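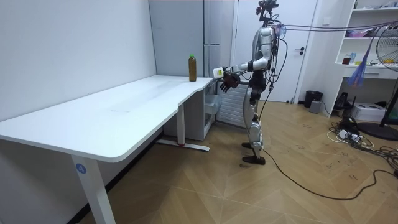
Vernard dowsing

Vernard dowsing is a form of pendulum dowsing practised mainly in and around the town of Flastgate, in the high country of south-eastern Australia, and by a scattering of enthusiasts further afield who have learnt it from books or from one another. It differs from most pendulum work in its use of a printed cloth, known as the Vernard cloth or more often just "the cloth", which carries 84 small signs arranged in a spiral. The dowser holds a weighted thread over the middle of the spiral, asks a question aloud and follows the swing outwards until it settles along a line of signs, which are then read together as a sort of sentence.

It's a quiet and rather domestic kind of divination, usually done at a kitchen table with a pot of tea going, and a good many of the people who practise it would be uncomfortable with the word divination at all. They tend to say that they are "having a swing", or "putting it to the cloth".

Name

The name comes from Vernard, a pastoral run north of Flastgate where the earliest known cloths were sewn. The homestead has long since gone, though the name survives on a road and a creek crossing. Older practitioners put the stress on the second syllable, and visitors who say it the other way are generally corrected kindly and more than once.

In early newsletters the practice is called "spiral swinging" or "Lambert work", the latter after the Lambert Hall, where the first public evenings were held. Lambert work is still heard among people who learnt before the books came out, and some of them maintain that it's the proper term and that Vernard dowsing was a publisher's idea.

The cloth

A traditional cloth is a square of unbleached calico, hemmed by hand, with the signs drawn in ink or worked in a single colour of thread. Blue is the most common and green is well liked, while red is avoided by the stricter households for reasons on which no two of them seem to agree.

The signs are simple line figures, most of them drawn in three strokes or fewer. Among the better known are the gate, the kettle, the two birds, the dry well, the open hand and the sign usually called the aunt, which stands for advice that was not asked for. The spiral begins with the seed at the centre and winds clockwise to the fence at the outer edge. A swing that carries as far as the fence is taken to mean that the question is none of the dowser's business, and the session is politely closed.

There is a fair amount of variation from cloth to cloth. The dry well and the full well change places on some of the oldest surviving examples, and a few families have added a sign of their own in the corner, outside the spiral, where it can be looked at but isn't read. Machine-printed cloths have been sold for years and are perfectly acceptable to most people, although it is still considered a lovely thing to be given a sewn one.

The pendulum

Almost anything may serve as the weight. Brass plumb bobs, wedding rings, fishing sinkers and drilled river pebbles are all used, and beginners are usually told to start with whatever is in the drawer. Crystal points, so popular elsewhere, have never really caught on in Flastgate, where they are thought to be a bit skittish. The thread should be cotton or linen, long enough that the weight hangs a finger's width clear of the cloth when the elbow is resting on the table.

Method

A session opens with the cloth being smoothed from the centre outwards with the flat of the hand. The question is spoken once, in plain words, and isn't repeated. The dowser then waits. It may take several minutes for the weight to begin moving in any definite way, and conversation is allowed during this time so long as it keeps off the subject of the question.

When the swing has settled, the signs lying beneath it are read from the centre out. A reading of seed, kettle and gate, for instance, might be taken as something small at home that leads to a departure. The books give set meanings for a great many pairs and triples, but in practice the reading is nearly always talked over by everybody present, and the person who asked has the final say on what it means. Three questions is the customary limit for an evening.

Readings about illness, money owed and the whereabouts of other people are discouraged in all of the published guides.

Publications

The first printed account was a stapled booklet of 15 pages, run off in an edition of 300 copies and sold at the door of the Lambert Hall. It gives the spiral and the names of the signs with hardly any commentary, and complete copies are now quite hard to find, the centre sheet having so often been pulled out to use as a cloth.

The standard work is The Ultari Companion to the Cloth, issued by the small metaphysical publisher Ultari and running to 562 pages in its hardcover form. It is an affectionate and sometimes exhausting book, with a chapter to each sign, long tables of combinations and a great many letters from readers. Its later chapters, which link the spiral to star charts and to the idea of a guiding presence behind the swing, were not warmly received in Flastgate itself, and plenty of local dowsers will tell you cheerfully that they stop reading at the end of the tables. A shorter paperback leaves this material out. Both have gone in and out of print. 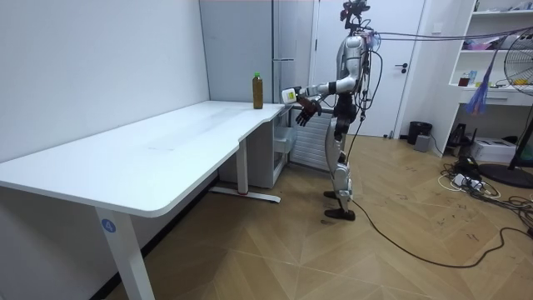

Gatherings

The main event of the year is the Midwinter Swing, held at Flastgate on 24th June whatever day of the week it happens to fall on. Cloths are hung along the walls of the hall in the afternoon, soup is served at dusk, and the evening is given over to a single shared reading for the year ahead, made on a large cloth laid across several tables pushed together. The result is written up on a sheet of butcher's paper and left beside the door until the following year.

A smaller sewing weekend takes place in April, mostly for people making their first cloth. It fills quickly, and newcomers are asked to bring their own calico.

Explanations and criticism

Practitioners differ a good deal on what moves the pendulum. Some speak of earth currents, some of the higher self, and readers of the longer Ultari chapters may talk of guides. Quite a number have no theory and don't feel the lack of one.

The usual scientific explanation for pendulum dowsing of any kind is the ideomotor effect, in which small unconscious movements of the hand are passed down the thread and built up into a visible swing. Controlled tests of dowsing have not shown it to find hidden objects or information at a rate better than chance. Sceptical writers have added that a spiral of broad, homely signs leaves generous room for interpretation, so that nearly any reading can be made to suit the question. The paperback guide concedes this last point in its introduction and suggests that the talking-over is the better half of the evening anyway.

See also

Pendulum dowsing
Ideomotor phenomenon
Cartomancy
Tasseography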